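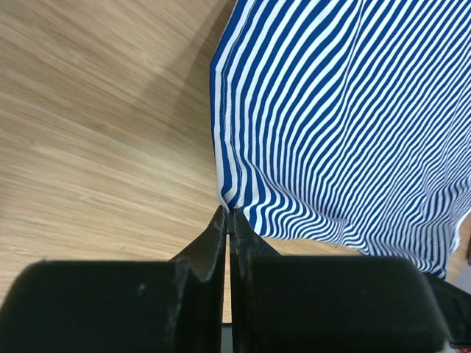
Gripper check, Hevari fingers vs. Numel fingers - February, bench 2

1. E-stop: OK. Tested before power-up and again after the finger swap.

2. Finger mounts: OK. I snugged one screw on the Numel set, so keep an eye on it!

3. Fingertip wear: PASS WITH NOTE. Black set has scuffs and slightly frayed edges at the left tip. I'd order spares now.

4. Cloth pinch (striped garment, by the corner): OK on both. Speed capped at 60 percent, please leave it there.

5. Cycle count: 500 on Hevari, 121 on Numel (I ran out of afternoon).

6. Wrist camera cable: REDO. Too tight at full twist - needs more slack before anyone runs the Chisholm controller.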